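Colm Moriarty
Posts

We've rewritten the house rules for the manipulation room. The old sheet was 4 pages and most of it was about where to park. I'll post the bits that might be of use to anyone else running arms in a small space. Thread.

Rule one is the stop button. Before power goes on, you say out loud who has it. That person doesn't hold a phone, a coffee or a laptop. If they need to put it down, the arms stop first and then they put it down.

Rule two, speed. Anything new runs at the reduced setting until it has done a full session without a stop. Dinesh Sarkar wanted this to be a number of runs. We went with a full session, as people were racing through short runs to hit the number.

Rule three, finger pads. Look at them at the start of the day and again after lunch. Press each one with your thumb. If it moves on its backing, it comes off and gets replaced before anything else happens. Write the change in the book with the time.

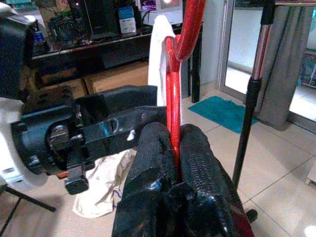
Don't glue a pad back on mid-session. We did that in August and then couldn't say which runs were on a sound pad and which weren't. We threw the lot out, 206 of them.

Rule four covers what you give it to hold. Every object has a line in the book: what it is, whether it has been cleaned, whether it has a sharp end. Shiny and curved things get their own column. They slip more and they're harder for the cameras, and we want to be able to pull those runs out later.

Liam Ó Gríofa asked if household stuff needs a risk assessment. Yes, but a short one. Can it break, can it fall on a foot, can it get dragged into a joint. If all the answers are no, write no and carry on.

Rule five is cloth. This one took the longest to agree. Cloth goes where it likes, so the rule is about people. No hands over the table while either arm is live. If a piece ends up somewhere awkward, stop, clear it, start again. Don't reach in and twitch it straight. 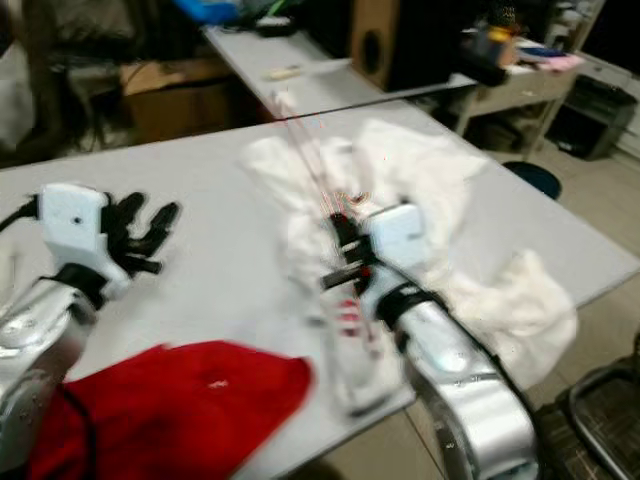

Sleeves up, lanyards off, long hair tied back. Same as any workshop. I've had a lanyard go over the edge of a table towards a moving wrist and I would like not to see it again.

Rule six, cables. Check the slack with the arm at its furthest reach, then at its closest. Doing it only at the rest position tells you very little. Malachy Ó Flaithearta does this one on Friday mornings and signs for it, everyone else does it when they've moved anything.

Rule seven, failed runs stay in. Drop it, miss it, crumple it up wrong, it all gets saved and marked as failed. You can only bin a run if the equipment was faulty, and then 2 people have to sign.

Someone from Trotthorpe asked if this is based on a published standard. Partly. We read the ones that apply to us and they're still what counts if there's an argument. These are the day-to-day rules underneath.

Declan Ó Ceallaigh is putting the sheet on the wall by the door this week. It fits on one side of A4 now. If yours has something on batteries I'd like to read it, ours is thin there.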